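Groen Kraft Carrier, Flat Bottom, Twisted Handle
Item 2854

The Groen carrier is a plain kraft paper bag for shop counters, bakeries and take-out. It is supplied unprinted in natural brown and ships flat in bundles of 40. Zalgate has stocked the line since the older Ondau block-bottom bag was dropped from the catalog. The two share a footprint, so existing shelf dividers and counter racks do not need to be changed.

Construction

The body is a single ply of unbleached kraft, glued along one side seam and across the base. The base folds out to a full rectangle and holds its shape once it has been pressed down by hand. Side gussets carry a center crease and fold inward for storage. The handles are twisted paper cord, glued under a paper patch on the inside of each main panel. There is no plastic in the cord or the patch.

Expect some variation in shade between bundles. The paper is not dyed, and bundles from different runs should not be mixed where a uniform color matters.

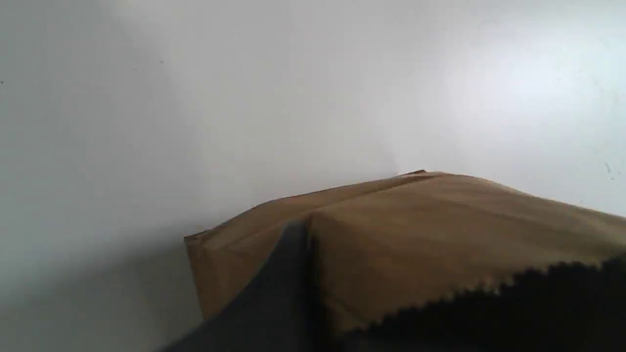 Load and contents

The working load is the weight the bag will carry by both handles with the contents resting flat on the base. It is printed on the bundle label and applies to dry goods only. Carrying by one handle puts the full load on one patch and is outside the rating.

- Place heavy or square items first, flat on the base.
- Do not let sharp carton corners bear on the side seam.
- Hot food should be boxed. Steam softens the patch glue before it softens the paper.
- Chilled goods need a liner. Condensation at the base fold is the most common cause of failure reported to us.

The bag is not grease resistant. For fried or oiled food, use the Wandgate lined carrier, item 808, which has the same handle and a coated inner ply. The lined version cannot go in most paper recycling streams - check local rules before ordering it for a site with sorted waste.

Storage

Keep bundles flat, in the wrapper, and off the floor. Recommended relative humidity is 40 to 62 percent. Below that range the gusset creases turn brittle and may crack on opening; above it the sheets curl and the base is slow to square up. Bundles brought in from a cold truck should stand wrapped overnight before use.

Do not store under direct sunlight. Kraft paper fades unevenly, and the outer bags in an open bundle will show it first.

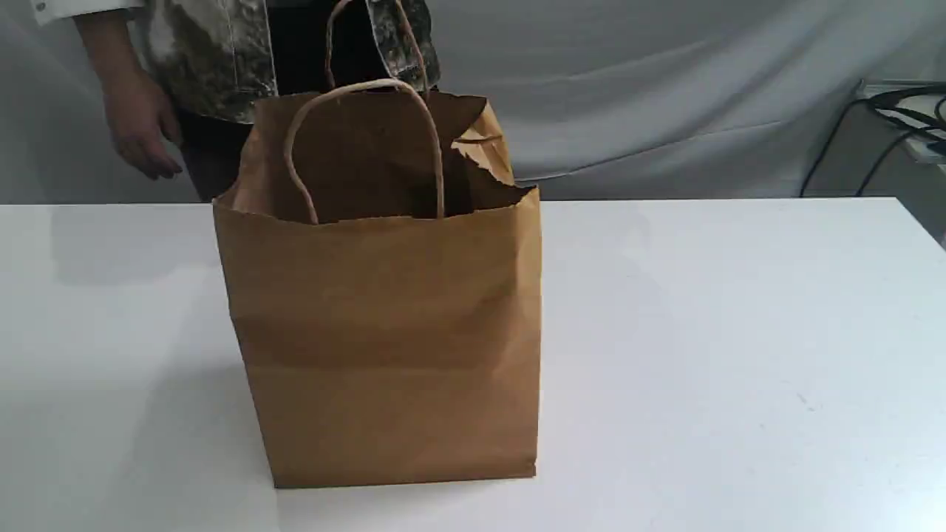

Zalgate, May

Revised handle patch. The inner patch on item 2854 is now longer and is glued along its full edge. Bundles with the new patch have a green stripe on the label. The load rating is unchanged, and old and new stock may be sold together.

Custom printing

One-color printing is available on the two main panels, in water-based ink. Keep artwork clear of the gussets, the base fold and the area behind the handle patch, where the ink lays down unevenly. Fine reversed type tends to fill in on this paper and is best avoided. Solid panels are possible but will rub slightly against light clothing.

Printed orders are made to order and cannot be returned. Plain stock can be returned in unopened bundles.

Last updated: May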